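About Flendlow

Flendlow studies whether machines can take on household and shop-floor chores. Our staff of 23 works from two sites, Norðdahl and Sellard. The answer so far is mixed – sorting small parts goes fairly well, while folding laundry does not. We test two-armed machines on plain tasks, such as picking up toy bricks from a tabletop, and publish every result, failed attempts included. Visits may be arranged through the Sellard office. 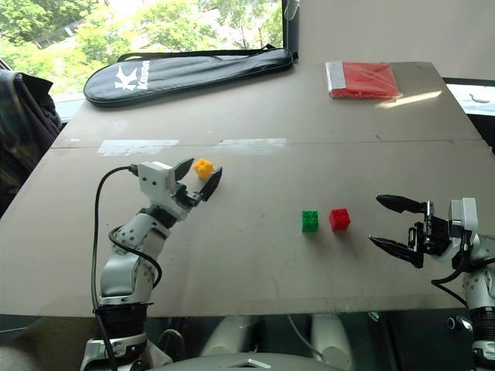
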